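Simbridge practice kitchen, second progress report
20 June 2018
Grant line: fit-out and equipment, Pedside site

Short one this time, sorry, the full accounts go in with the next report. Headings as per your template, except where there was nothing to put under them.

Where we are

Main room open and in use since March. Worktop in, corner finished, walls done. Cupboards still waiting on doors (see Delays). Fruit and bowls for the sorting and serving sessions have been bought and are out on the worktop. Cookery sessions with real food not started, that was always planned for the second half and still is.

Worktop is the grey stone-pattern one, second choice on the original quote. First choice was a plain white and the group who tried the samples didn't like it, said pale things vanished on it. Fruit shows up well against the grey even with all the veining. One or two people did find the pattern busy to begin with. We are keeping an eye on that and may put a plain mat down for anyone who needs it.
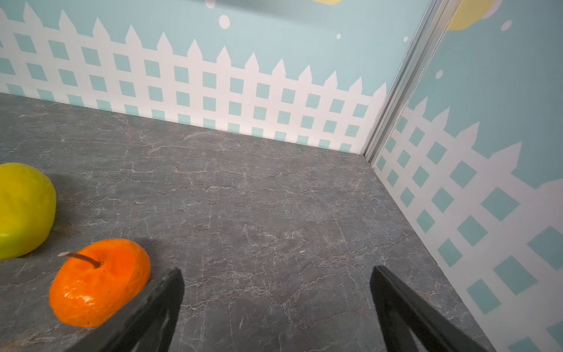 Worktop at the corner, with artificial apple and orange-coloured fruit.

Spend to date

Worktop, supply and fitting (Goossens): 1,187. Inside the budget line, including taking away the old one.
Play and practice food, bowls, storage tubs: 79. Under budget, mostly because we went for artificial fruit from one supplier and not the mixed hampers.
Cupboard doors (Bodora): 600 paid as deposit, balance due on delivery.
Nothing spent yet on signage or the adjustable stools. Would like to talk about moving the signage money, see the end.

What the sessions look like

32 sessions run so far. Mostly small groups, a few one to one. The bulk of it is laying out, picking up, putting into a bowl, passing the bowl along, clearing away. Sounds like nothing on paper. For several of the people coming it is the part of kitchen life they had stopped doing at home, and they are doing it here with some confidence. Talking goes on all the way through, what you'd do with it, who used to grow what, what it costs now.

Artificial fruit has been the right call for this stage. Can be dropped, can be left out between sessions, no waste, no washing up. It's also different enough from piece to piece to be worth handling. The wrinkly orange one with the stem gets picked up first nearly every time. People argue over what it is, persimmon is ahead at the moment. The yellow-green apple gets ignored a bit, probably too ordinary.

We did try doing it with picture cards first, as in the original bid. Dropped after a fortnight. People put the cards down and asked when the kitchen was opening.

Bowls. We bought plastic on purpose, light to lift and no worry if one goes on the floor. The peach coloured one with the wavy rim is the favourite, the edge gives people something to feel for. Two larger fruits fill it up nicely and then there is a decison to make about where the mandarins go, which is the sort of small problem we want.
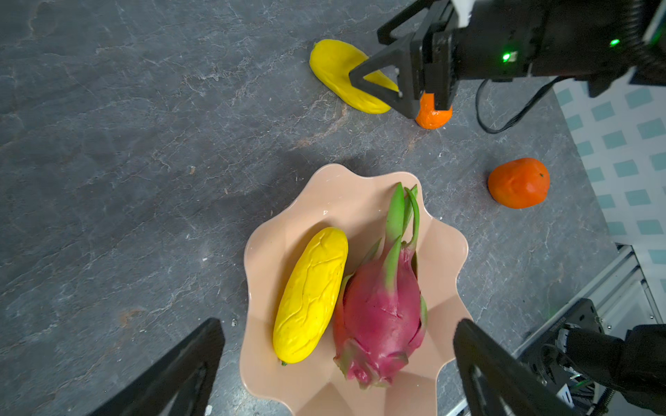 The dragon fruit was a bit of a gamble. Hardly anyone in the first group had eaten one and we thought it might put people off. Opposite happened. It has led to more conversation than the rest put together and we've been asked if a real one can be bought when the cookery sessions begin. Have said yes. The long yellow ones are less clear, melon according to some and cucumber according to others, and the supplier's list was no help. We've stopped correcting anybody.

Delays and problems

Cupboard doors. Bodora sent the wrong size and the replacements are on order. Meanwhile the tubs go on open shelves, fine but untidy.

Storage generally. Everything has to be cleared at the end of the day because the room is shared. Takes longer than we allowed for in the bid and staff time is creeping over. Not serious yet.

Feedback forms. Return rate is poor. The form is too long, four sides for people who have come to put fruit in a bowl. We have cut it to one side and will attach the new version next time. If you need the old questions kept for your own reporting please let us know quickly.

Next period

Doors on. Stools ordered, once we've settled the height with the groups. First cookery sessions, cold food only to start. A second set of fruit so two groups can work at the same time, also some vegetables as we've been asked for those more than once.

One request. The signage line isn't going to be needed in full, the building has put up its own signs at the entrance. Could we move it to the second fruit set and a couple more bowls? Happy to put that in writing seperately if it needs to go to your panel.

Receipts for everything listed under Spend are scanned and in the shared folder. Goossens invoice is there twice, ignore the first one, it has the old address on it.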